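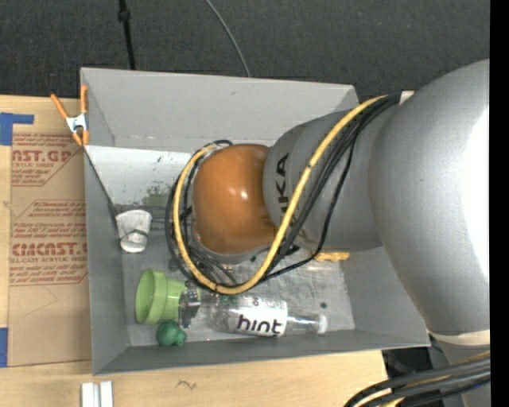

The soup that never comes off the stove

I have to admit I only went into Mangubat because it was raining and I could smell onions. Two bowls later I'd talked my way into the kitchen for a natter with the cook, who has run the place for eight years and would rather I wrote about the soup than about her. Fair enough!

It's a chicken and barley soup, thick enough to stand a spoon in, with a big spoonful of what the menu calls Pusto stirred through at the end. I asked what on earth that was. "It's just my mum's word for green sauce," she laughed. "Parsley, garlic, vinegar, whatever bread was going stale. She'd put it on toast, eggs, cold potatoes, anything."

I make a barley soup at home (mine always turns to glue by the second day) so I had to ask about that. "You're cooking the barley in the soup, aren't you? Everyone does. Boil it on its own, rinse it, and put it in when you warm the bowls up." I've tried it since and she's right, so that's years of glue I won't get back.

The chicken comes from Herkimby, a farm up the valley, and she uses the legs and wings and never the breast. "Breast goes like string. Legs you can forget about for 2 hours and go and do the ordering." The onions get a full 57 minutes before anything else goes near the pan — she times them on her phone, and she got quite fierce when I said I'd usually give mine ten. "Ten! They're not even awake!"

We got on to salt, and stock cubes, which she doesn't mind at all. "I've used them. If it's a wet night and I've got 72 people booked in, I'm not going to cry over a cube."

Before I left she gave me a tub of the green sauce and told me to eat it within the week. It lasted until breakfast. She's trying a smoked fish version in October, under the name Prasell, and I've already asked for a table by the radiator.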